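Workshop Notebook: Small Display Shelf and Toy Stock

Entry for June, morning session

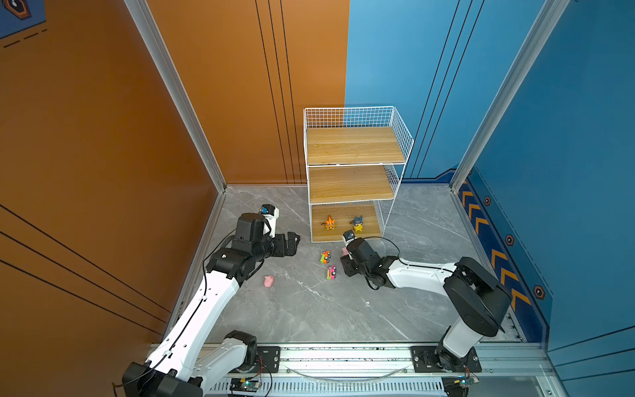
Work resumed at 9:15 on the sorting layout for the small toy stock. The purpose of the session was to settle which items belong on the white wire shelf and which are to be kept at floor level, and to record the decision so that the layout can be set up the same way by any member of the group.

The shelf is the white wire-frame unit with the grid-mesh railing and the three light wooden boards. It replaces the closed cabinet from Tidness, which was withdrawn last month after repeated complaints that the contents could not be seen from the front. The open unit is an improvement in this respect. The railing along the top and sides is retained.

Placement at the time of this entry is as follows. The orange figurine with the pointed ears is on the bottom board at the left, and the figurine with the blue hood and yellow body is to its right. The middle and top boards are clear. The lime green car and the pink and yellow-green car are on the floor in front of the shelf, and the pink pig is on its side farther to the left. The cars and the pig have not been assigned a board.

Mr. Shojaei proposed that the cars be given the middle board and the pig the top board. His reasoning is that the figurines are the tallest pieces in the stock and should be kept low, where a fall would do the least harm. I have no objection to the figurines remaining where they are. I do not agree on the cars. A car placed on a smooth board without a stop at the front will roll if the unit is bumped, and the unit will be bumped. The matter was discussed at some length.

Two remedies were considered:

1. A thin strip of felt laid along the middle board, cut to the depth of the board and left unglued.
2. A low lip of the same light wood, fixed to the front edge.

The felt is preferred for the present. It can be removed for cleaning and requires no drilling. The lip would look better but would make it harder to slide a car out from the front, and the small hands for which this display is intended will slide things out from the front. If the felt shifts during ordinary use, the question of the lip will be reopened.

Floor surface. The gray marble-pattern floor is kept for this layout. A plain sheet was suggested at the last review on the grounds that small pieces are easier to find against a flat color. The stock is brightly colored throughout, and I do not consider the change necessary. Mr. Shojaei wishes his preference for the plain sheet to be noted, and it is noted.

Walls. The orange and blue walls are also kept. The chevron strip on the blue side is to remain until the Kazemi order is settled, as the replacement strip is on the same invoice. No one is to peel the corners in the meantime.

Stock register. The register carried over from the previous layout contains entries that no longer correspond to anything on hand. Entry 652 is listed only as "animal, pink." I have amended it to "pig, pink, small" so that it may be told apart from the other animals in storage. Entry 79 is listed as "vehicle" with no color given, and could refer to either of two cars. It has been left open. Whoever wrote the original line is asked to come forward so that the entry can be completed properly.

Labels. The Bulano label roll holds 200 blanks, and the new labels are to be cut from it. Labels go on the underside of the cars and under the base of each figurine. They are not to be placed on the faces or on any painted surface, where the adhesive has lifted color in the past. The pig presents a difficulty, having little flat area, and may have to be recorded in the register without a label of its own.

Storage boxes. The Enel boxes are suitable for spare figurines but too shallow for the cars when stacked. The cars should go into the deeper gray boxes at the end of the day. Lids are to be closed fully. A lid left resting on top of a box is not closed.

Budget. The remaining allowance for this layout is 2000, and the felt will not make a noticeable difference to it. The lip, if ordered from outside, would. This should be kept in mind before anyone asks for a quotation.

Outstanding:

Cut felt for the middle board (Shojaei).
Decide on a board for the pig.
Complete entry 79.
Check that the top railing is firmly seated at both back corners.
Return the borrowed shears to the front bench.

Session closed at 11:40. The next entry will record the layout with the felt in place.

K. Shahbazi

Recent entries
Label adhesive on painted surfaces: results
Withdrawal of the Tidness cabinet
Shelf boards: sanding and finish
Review of floor sheets, plain and patterned
Stock register: corrections to animal entries
Box sizes for end-of-day storage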